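Bandora Kitchen Handling Project
Progress report to the equipment fund, October
Prepared by the project lead

Spending and status

The first phase of the grant paid for one arm, one gripper and the small parts that go with them. All of it is in use. The second phase, as written in the original plan, would pay for two more arms from Grekar and a year of the Zalline software license. I am not asking for that money yet, and the rest of this report explains why.

The Grekar sales material says the arm can be "productive on day one." Ours took 7 working days to reach a state where we trusted it near anything breakable. Most of that went to mounting, cable routing and a calibration routine that the manual covers in half a page. If we buy two more, the plan should carry that setup time for each of them. The current plan carries none.

Work at hand

We are still on cups and mugs. The task is to reach for a piece on a wooden table, with a dish rack close by, and do it without knocking into its neighbors. I know the proposal had us on mixed dishes by this point. I would sooner report slow progress on a narrow task than a good number on one we set up to be easy.

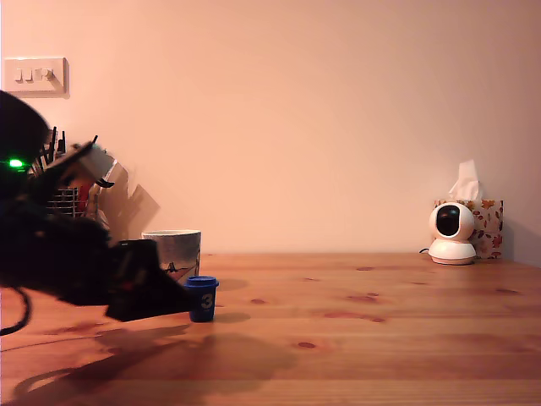

Out of 1000 attempts logged this period, 229 ended in a failed or dropped grasp. The vendor's view is that better software would fix most of those. Maybe. When we went back through the logs, a large share came from the arm arriving a little off target at higher speeds, and I don't see how a license renewal helps with that. Slower runs did better, but they also took longer, and the savings estimate in the proposal assumed full speed.

Cable wear is the other thing I'd flag. The cable has to follow the arm through every reach, and we replaced it once already. It was a cheap part, but the wait for a new one cost us more than the part did. Spares were left out of the budget.

Quotes

Cusi has offered a competing gripper at $2000, with a trial period. Their figures look good, as everyone's do. I'd like to run it on our own table, with our own cups, before believing any of them. Grekar has been asked to match the trial and has so far sent a brochure.

Requests

Hold the money for the two additional arms until the next report.

Release $2000 for the Cusi gripper, payable only if we keep it after the trial.

Allow a small line for spare cables and fingers — the amount can come out of the unspent training budget.

Leave the Zalline license on its current monthly terms. The yearly price is lower, but it locks us in before we know whether we need it.

The next report will give failure counts for both grippers at the same two speeds.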